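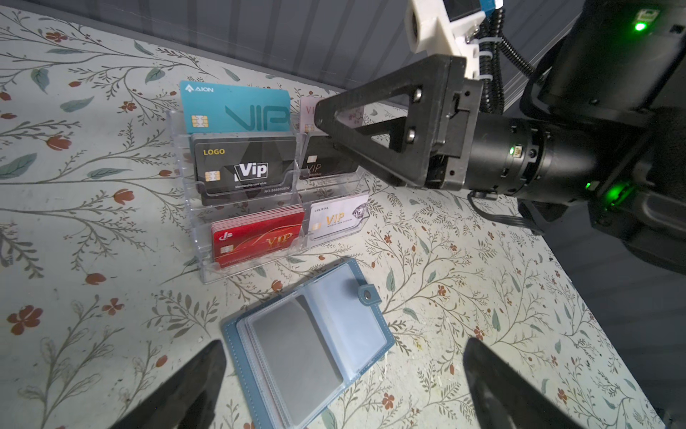 *Wallet and card holder on the Plerunum bench.*

## What went wrong with the card task?

Well, the short version is that one arm stopped while the other kept going. It happened on 13 February 2023, in the eighth run, and the left gripper kept its hold on the wallet while the right one froze.

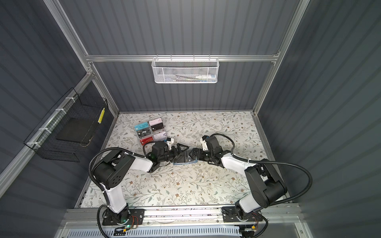 With two arms on one small object, a stall on either side puts a strain on both wrists, so please don't try to pull anything free by hand!

## What should I do if it happens to me?

1. Press the stop button and take a nice slow breath.
2. Wait 80 seconds before you reach in.
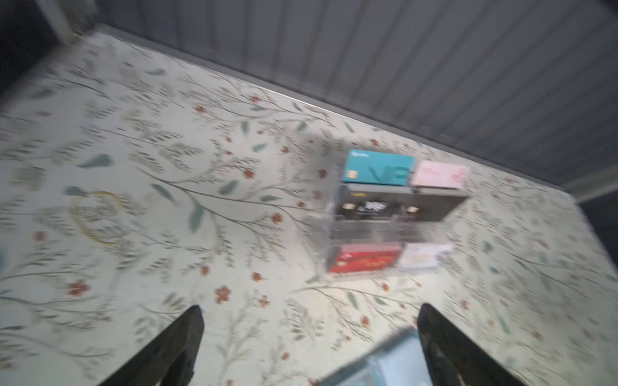 3. Open the left gripper first, then the right, and write the fault in the log.

## Is it fixed?

Mostly, we think. Kibet swapped a tired wrist cable and we've had nine good runs.
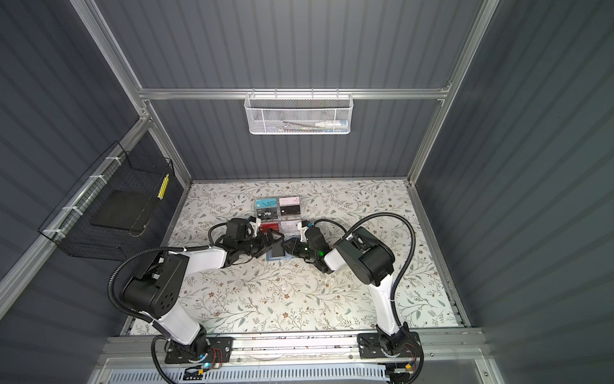 Zawadi Mushi would still like the force limit lowered before anyone runs it alone, and asks that you keep your sleeves rolled up until then.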